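Skenden Workshop Help > Robots and automation > Arms and grippers

Two arms folding laundry, cloth always catches on the bin. Software or hardware?

Posted by atard_bench
Tags: gripper, cloth, two arms, bins

Hello all. English is my second language, so please ask if some part is not clear.

I am building a cloth sorting setup in a shared workshop. It has two small arms, one on each side of a table, and each arm has a gripper with two fingers. The task is simple on paper. Each arm should take one piece of cloth out of a bin, lift it clear, and put it flat on the table in front. Folding will come later, if it comes.

The lifting is where I have the problem. When I put the cloth in the bin by hand and leave a corner standing up, the gripper finds it and closes on it well. Then the arm goes up, the part of the cloth that is still inside holds on to the wall of the bin, and the whole bin comes along or falls over. In my last test I made 60 lifts, and in 37 of them the cloth came out clean. The rest were bins pulled over or cloth that slipped from the fingers halfway.

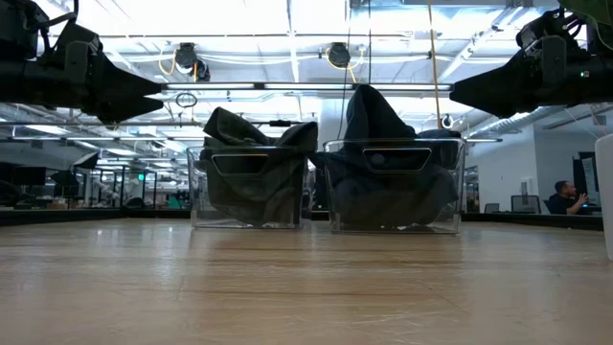

Both bins loaded, arms waiting above the table.

I use clear bins because I wanted to see from the side how the cloth sits. The arms run the Vídalín control package with almost all settings as they came. The lift is one straight move up, at the same speed from start to end. The fingers have no rubber or other cover on them.

What I have tried already:

Lower lift speed. It helps a little with the slipping, but the bin still comes along.
Heavier cloth. Worse.
Closing the gripper with more force. One finger mount started to bend, so I went back.

I would like to know if I should change the motion, or the bins, or the fingers, before I spend money on something. The budget is small and I have the table only in the evenings until the end of June.

Posted by dunusholm_maker
Marked as helpful by the poster

I had almost the same trouble with towels, so I can tell you what I did and in what order. I would start with the bins, as this costs nearly nothing.

Fix the bins to the table. Double-sided tape works for a test, but it leaves glue, and on a shared table other people will not thank you. I cut a thin board with a low rim and clamped it at the table edge, and the bins sit inside the rim. The rim stops them from sliding. For lifting you also need something that goes over the foot or the front wall of the bin. I used two bent strips of sheet metal for each bin. If yours have a handle opening you could put a small hook there, but please check first that it goes through and is not only a shape in the wall. On some bins it is only a shape.

After that, change the lift. One straight move is the hardest way to pull cloth from a box. Try it in 3 parts:

First go up a few centimeters, slowly, and stop for a moment. The loose folds drop back at this point.
Then move sideways, toward the middle of the bin, so the cloth hangs away from the wall.
Then go up the rest of the way. This part can be quite fast.

In the Vídalín package you can do this with waypoints, you do not need to write your own planner. Set the wait at the first waypoint and not in the gripper command. I put it in the gripper command at first, and the arm started to move before the fingers were closed. I lost a whole evening on this.

Do not fill the bins so much. If the cloth presses on all walls, you pull against all of them together. I would go to half of the amount you have now and then add again step by step. It is also good to write down for every failed lift which kind of failure it was. "Bin moved" and "cloth slipped" need different repairs, and from your post I can not tell how many you have of each.

For the fingers, I would wait. When you come to it, a thin silicone sheet on the inside is enough. Glue it only at the upper end, then you can change it when it is worn.

One more thing - if both arms lift at the same time, let one start 2 seconds after the other. My table was not very stiff, and one arm shook the other one just when it was closing.

Comment by atard_bench
Thank you, this is very clear. The handle is something I must look at when I am there tonight. I did not keep the failures separate, I will do it from now on. With the sideways move, do you keep the same height or let it rise a little?

Comment by dunusholm_maker
The same height. When I let it rise, it was again the straight lift, only a bit crooked.

Posted by ferrite_and_felt

Suction cups maybe? We use them at my work for cardboard and they are very good.

Comment by dunusholm_maker
For cardboard yes. Most cloth lets the air through, so you need a very strong pump and it is loud.

Posted by slowservo

I agree with the waypoints. I only want to add about the bent finger mount, as it was not answered. If it is a printed part, look at the direction of the layers. Mine broke two times along the layers until I printed it lying on its side. Also put a limit on the closing force in the settings, so that you can not pass it by mistake when you are tired.

And try with one arm first. With two arms you have two sets of mistakes and it is difficult to see which one you are repairing.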